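NOTICE OF RETURN

The tenancy of the upper floor at Primitham House ended on the terms set out in the agreement, and the Office of Returns appointed Yaqin Su to receive the contents. She arrived with the inventory in a gray folder and a pen that the Office had issued to her in her first year of service.

The departing tenant, Hendrik Baloyi, had occupied the rooms for thirty years. He met her at the head of the stairs and asked whether she would take tea. The guidelines permitted an officer to accept water. She accepted water.

They proceeded through the inventory in the prescribed order. The wardrobe was received. The two lamps were received, one with a note regarding its shade. Mr. Baloyi answered each question fully and offered nothing further, and the officer was grateful for this, having spent the previous afternoon with a tenant who wished to discuss every spoon.

At item 60 she stopped. The entry read: Table, plastic, white, with legs. In the column for provenance, where the Office expected the name of a supplier, a former officer had written "Duan" and nothing else.

"Duan was my wife's family name," said Mr. Baloyi. "Her mother gave us the table. The officer in those days was Mr. Xiong. He told me it had to go in the book because it was in the room."

"Then it was entered in error," said Yaqin Su. "Personal effects are excluded under Section 8."

"I raised that with him. He said Section 8 had not been written yet."

She turned back through the folder and confirmed that this was so. The table had stood at the window through four revisions of the rules, and each officer in turn had copied the line from the one before. Mr. Baloyi had eaten his breakfast at it. His wife had cut out dress patterns on it and, in her last March, had asked for it to be brought beside the bed so that she could finish a letter to her sister in Mustora.

The Office required that any item in dispute be examined on its underside for a mark of ownership. The examination was carried out.

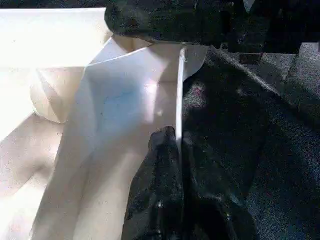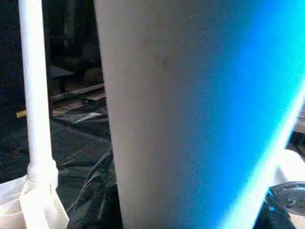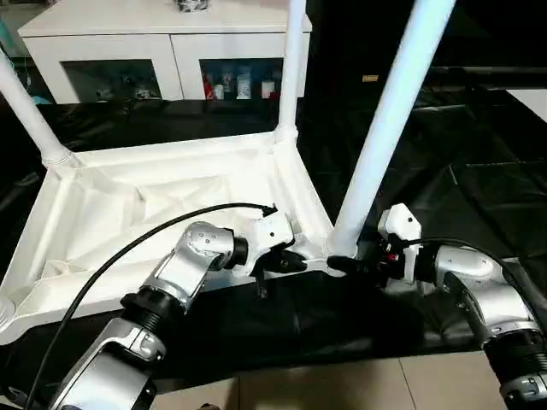 To whom does a table belong when the inventory and the tenant disagree?

It belongs to the party named by the mark, and where there is no mark, to the party named in the inventory, unless the receiving officer enters a correction in her own hand and signs it.

Yaqin Su knew the passage by heart. She had recited it at her examination before Director Anqi Cao, who had observed that in all her years at the Office she had never seen a correction entered. Corrections were reviewed at Alstead. The reviewers at Alstead wrote long letters, and they expected long letters in reply.

"There is no mark," she said.

"No," said Mr. Baloyi. "We never thought to make one."

He had put on his coat by then. His suitcase stood at the door, and beside it was a parcel tied with kitchen string. He stated that he had no wish to cause difficulty, that his room at his niece's house was small, and that Ruoxi had very likely bought a table already. The officer recorded the first of these statements. The other two did not appear to her to be relevant.

She drank the remainder of the water. Then she uncapped the pen, drew a single line through item 60, and wrote beside it: Not the property of the House. Entered by mistake and kept here by courtesy of the owner. She signed the correction and dated it 2020-03-18.

Mr. Baloyi read it through with care and asked whether he was required to sign as well. She informed him that he was not. He asked whether he might do so all the same, and she turned the folder toward him and held the page flat while he wrote his name.

The stairs at Primitham House are narrow and turn once. The officer went down first, backward, with one hand on the rail, and told him when he had come to the last step.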